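News > Regional > Environment and Heritage

2 min read

Larkberg council extends quarry rehabilitation program

Larkberg Regional Council has approved a second stage of rehabilitation works at the former Dimia quarry, extending the program until the end of March and adding the northern benches to the area under treatment.

The decision was adopted at the council's ordinary meeting, which concluded shortly after 9 pm. It provides for the planting of 400 native shrubs and grasses along the upper haul road, the repair of two drainage channels and the installation of new fencing beside the Lernden walking track.

Stone was cut at Dimia for most of the last century and supplied to public buildings across the district. Extraction ceased when the final lease lapsed, and the land was later transferred to the council on the condition that it be made safe and returned to public use. The first stage of works covered the quarry floor and the former weighbridge.

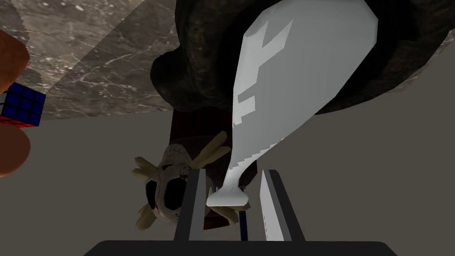

Zeyu Ye told the meeting that residents of Ejigu Road supported the planting but remained concerned about runoff, and asked that the drainage repairs be finished before any further soil was brought to the site. The fencing, Ye added, should not close the informal path used by families walking to the Lernden school.

In its written response, the council stated that the channels would be repaired first and that the path would stay open, with a gate to be fitted at its lower end. Heavy vehicles will enter from the western side only - a change from the first stage, when trucks were permitted to use Ejigu Road in the mornings.

The council received 173 submissions during the consultation period, of which 89 dealt with access and parking. A proposal for a sealed car park was not adopted and has been referred to the next budget review.

Works will be carried out in daylight hours. Sections of the walking track will be closed for short periods, and notices will be posted at both entrances and at the Larkberg library. Residents within 500 metres of the site will receive a letter setting out the schedule before machinery arrives.

12 shares | 4 comments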